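Se busca personal para recogida de vajilla – Okix, local de Fatdale

Buscamos 2 personas para el turno de mañana. Entrada a las 7:30, lunes libre. Incorporación en agosto, si puede ser antes mejor.

Qué se hace:
recoger mesas, separar tazas, platos y vasos, llevar al office, repasar y colocar en estantería. También recuento de piezas al cierre (ahora mismo 327 en sala, el resto en almacén). Nada de bandejas a la altura del hombro, que ya hemos tenido sustos.

La vajilla es de colores y cada color va a su balda. Parece una tontería pero al tercer dia se agradece. Las mesas blancas se limpian con paño húmedo y nada más, ni estropajo ni lejía.

Pedimos:
– ganas y puntualidad
– algo de experiencia en sala o cocina, aunque sea poca
– carné de manipulador (si no lo tienes te lo tramitamos)
– castellano hablado, suficiente para entenderse

Ofrecemos:
media jornada, 700 al mes brutos, comida incluida los días de turno. Contrato desde el primer día. Posibilidad de ampliar horas en el local de Grinstead a partir de otoño, sin compromiso.

Prueba de una mañana, pagada. Traer calzado cerrado, el delantal lo ponemos nosotros.

Interesados preguntar por Dardo Farías o Hawi Tamiru en barra, de 10 a 12. Currículum en mano, por correo se nos pierden. Abstenerse agencias, porfavor.

Si ya te apuntaste en la convocatoria anterior no hace falta repetir – Hawi tiene la lista y va llamando por orden. 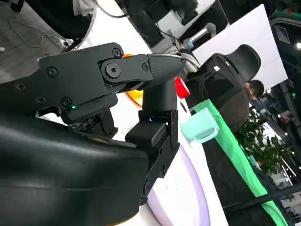

Taza verde menta y taza roja sobre mesa blanca.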